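Cuaderno del taller de encuadernación y papel
miércoles, 11 de noviembre de 2020

Otra vez con el engrudo. Braulio Carrillo insiste en que la receta de Galindo (harina de trigo, agua, una punta de alumbre) aguanta mejor que la metilcelulosa en los lomos, y yo sigo sin ver la prueba. Que un libro de 1722 haya llegado entero hasta nuestra mesa no demuestra nada sobre el engrudo: los que se despegaron no los tenemos delante para preguntarles.

Lo que hice hoy:

Corté tiras del papel Porach, todas a contrafibra, y las pegué sobre cartón gris. Un lote con engrudo de Galindo, otro con metilcelulosa al 4 %, otro con la mezcla de los dos que recomienda el manual de Gimthorpe. Bajo peso desde las diez hasta después de comer.

Resultado a la hora de levantar el peso: los tres lotes planos, los tres pegados. Braulio dice que el de engrudo «suena» mejor al doblarlo. No sé qué hacer con eso. Apuntado queda.

Dudas

El manual de Gimthorpe da tiempos de secado sin decir a qué humedad. En marzo seguí la tabla al pie de la letra y se me alabearon 7 tapas. Teodoro Sandoval sostiene que fue culpa del cartón – puede ser, pero el cartón era del mismo paquete que usamos en verano y entonces no pasó nada.

Tampoco me convence lo del alumbre. Se pone contra el moho, de acuerdo, pero acidifica, y luego gastamos dinero en papel con reserva alcalina. Alguien tendría que elegir.

Guardas

Llegó el muestrario de Clurkosari. Caro. El jaspeado gris es bonito y poco más; frotado con un trapo húmedo suelta color, cosa que el catálogo niega. Para el encargo grande preferiría un veteado tranquilo, blanco con vetas grises y pardas, como el dibujo marmoleado de este tablero:
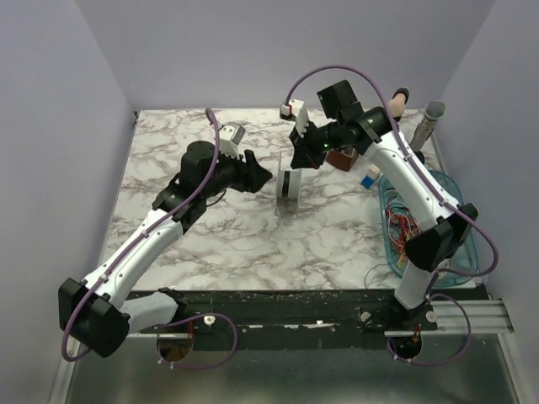
Pendiente

– Repetir las tiras con el papel a favor de la fibra. Sin eso la comparación vale poco.
– Medir el pH de los tres adhesivos antes de discutir más.
– Pedirle a Teodoro el higrómetro, el suyo, porque el nuestro marca lo mismo llueva o no.
– Dejar 3 tiras de cada lote en el alféizar y no tocarlas hasta fin de mes (Braulio, va por ti).
– Devolver el muestrario.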